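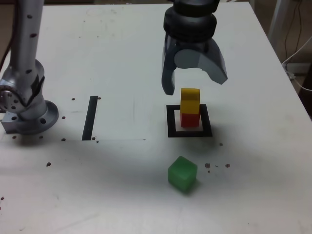 Kiltetti Motorsport has confirmed revised scrutineering procedures for the Brestard Hillclimb Series, effective from the opening round in June. Restrictors, brake callipers and control dampers will be removed from the first three cars in each class and measured on a level bench in the inspection bay. Bench tops must be white and matte so that metal particles and fluid residue are visible to the inspector. Light scuffing and faint grey smudges, as on the tabletop shown, are acceptable; gouges or raised edges are not.

The changes follow a review led by technical delegate Eluned Wynne. Under the previous rules, components were measured in the competitor's own paddock space, and results varied with the surface and the light.

"A restrictor measured at the top of the hill should give the same number as one measured at the bottom," said Wynne. "The old procedure left too much to the individual inspector."

The minimum sealing period for engines rises from 100 to 168 hours after the final run. Teams will have 12 minutes to present a car once called — the clock starts when the notice is posted, and late presentation carries a fine of $2,000.

Series engineer Toàn Phan will hold a briefing for entrants at the Lania paddock before first practice. Competitors running the Lò control damper should bring the supplier's calibration sheet.

The full regulations are available from the series office.

Media contact: Vy Trình, Kiltetti Motorsport
Issued 17/10/2026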